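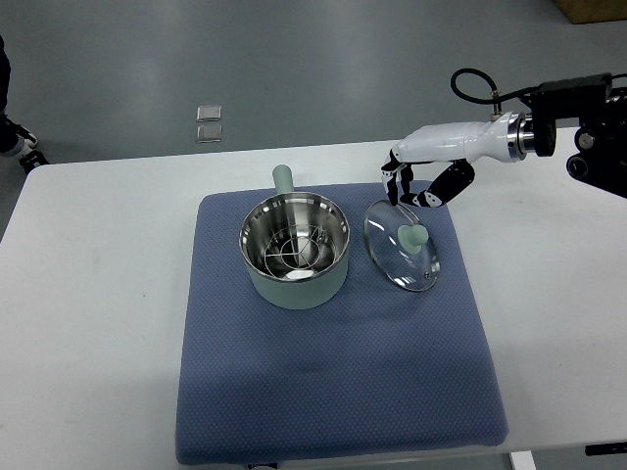
Mint pot on the blue mat, wire rack in, glass lid to the right.

Notebook, steaming bench
07/10/2022

Small pot day! I have been looking forward to this one since the big two-tier steamer went back on the shelf. The mint pot is a lovely little thing to work with, and after a morning with it I would happily swap my own one at home for it (mine has a dent and a lid from a different pan).

Started by weighing everything dry. Pot with its handle, no rack, no lid: 684 g. Rack: 77 g. I did the rack twice as I didn't believe the first reading, and got 77 both times, so it stays. Didn't weigh the lid. Will do that tomorrow before anything gets wet.

The rack is the part I like best. The wire loop over the middle means you can lift the whole lot out, buns and all, with one hooked finger or a chopstick, and it doesn't tip so long as the load is fairly even. Tried it with one bun on one side only and it swung straight round and dropped the bun in the water. Fine with two opposite each other. Three is a squeeze and they stick together where they touch, but they taste the same.

Water: first go I filled until it was just touching the wires, which is too much. The bottoms of the buns came out soggy and the lid spat. Second go with a good finger's width of air below the rack was much better, and there was still water left at the end of 6 minutes. Third go was the same again with a square of baking paper under each bun, and those came out beautifully, no sticking at all. Junhao ate two before I had written anything down, so the "appearance" column for run three says "gone".

Lid notes. It is nice to be able to look in through the glass, at least until it clouds over. When you take it off, tip it away from you and let the drips run back into the pot before you put it down. I forgot on run one and had a puddle all over the mat. The mat wiped clean with a cloth, no marks. Putting the lid down flat with the knob up is all right once it has drained, but it traps a ring of water on the mat if it hasn't. A folded tea towel to the side would do. Must bring one.

Mat: keep it. The Tritstead bench was always a bit slippery and the pot used to wander when you stirred anything. With the blue one down it stays where you leave it. It covers most of the table and I still have a strip of white either side for the notebook and the scales.

Things to try next
Eggs on the rack, shell on, same water level.
Sweetcorn, cut short enough to lie flat.
Frozen dumplings from Guo, the pleated ones, straight from the freezer.
Rack out, just rice, to see if it catches on the bottom.

To Junhao Jiang: the Femuston order form still has the old rack size on it. Please change it before it goes off, I have pencilled the right one in the margin. And please leave me a bun next time.

Pot washed, dried and back on the mat at the end. Rack on the draining board.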